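Hapeta Recap Set

Plot recaps and cast notes for two daytime serials, Gullon and Masby, written by viewers and tagged by storyline. Maintained by Noeline Hoani. Tagging rules by Shayne Hinds.

Contents

The set holds 2,000 recaps. Each recap covers one episode and runs up to 245 words. Cast notes are kept in a separate file and list 351 characters, including recasts and characters mentioned but never shown.

Files

recaps.csv – one row per episode
cast.csv – one row per character
arcs.csv – storyline codes and short labels 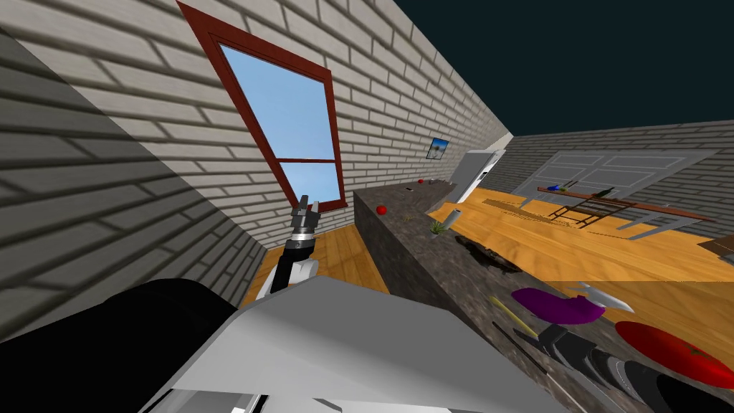
Fields in recaps.csv

show: gullon or masby
episode: number as broadcast, without leading zeros
arc: one or more codes from arcs.csv, split by a semicolon
text: the recap
spoiler: 1 if the recap mentions a later episode, otherwise 0

Double episodes keep both numbers, joined by a hyphen. Parse the episode field as text.

Recasts

A recast character keeps the same ID. The performer field in cast.csv changes from the first episode in which the new performer speaks. Dream sequences and flashbacks follow the same rule, so a character may switch back for a single row. Twins get two IDs even when one performer plays both. The Hirosar family in Masby has three characters named Leon – use the ID and ignore the name.

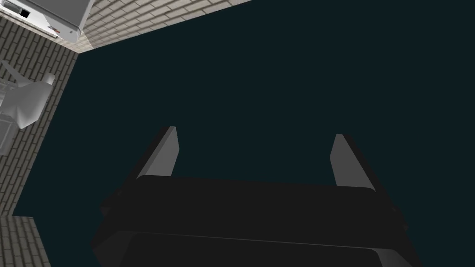
Simulated view from behind the gripper.

Arc tags

An arc opens when two recaps in a row mention it and closes after 90 episodes without a mention. A reopened arc gets a new code with the old one in the parent field. Weddings are tagged separately from the romance they belong to. Court cases are tagged once, under the defendant.

Sets are not tagged in this release. We tried a location field in October and dropped it after taggers split on whether a redressed set was a new place. Two rooms can share a wall surface like the light beige brick one here, with its pale bricks and thin gray mortar lines between them, and a recap writer going by the background would give both the same name. Dialogue is a better guide, but many recaps leave out where a conversation happens.

Known problems

Early Masby recaps use character nicknames that do not appear in cast.csv.
Friday episodes of Gullon are longer on average in the text field. Cliffhangers get more detail.

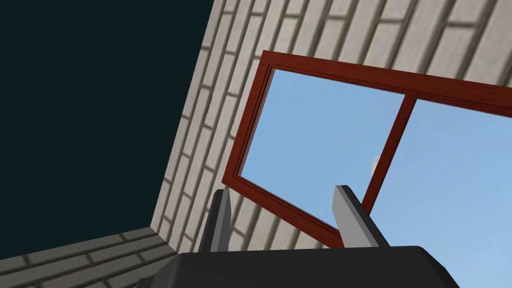
Spoiler flags were set by hand and are stricter for Gullon than for Masby. Anyone training a spoiler filter should split by show before comparing scores. Row order is broadcast order within each show, and a random split will put parts of one storyline on both sides. Split by arc where possible. For set names, the same caution applies to a corner where two light gray walls meet: it gives no storyline information and should not be used to fill in a missing arc code.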